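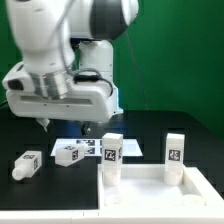

White arm over a black tabletop, green backdrop

kotwood_fan
Who else caught Leduslow at the Ninh Room in March?? Almost 400 people and every one of them singing the chorus of "Zeltholm" - I had chills! Verna Halvorsen on keys is the best thing to happen to that band.

clyde_a
Great night, but I'd take the old lineup. Keys bury the guitar on half the songs.

vernafan12
No way, Clyde! Listen to track 6 again with headphones. The guitar is all over it, and that little organ line under the second verse is gorgeous.

clyde_a
Track 6 I'll give you. The rest of the record, nope.

K. Hashmi
Wasn't there but my brother was and he won't shut up about it. Are they doing the 12 inch again? I missed the first pressing.

kotwood_fan
Merch table said yes, same sleeve, new insert. Grab one, it sounds huge!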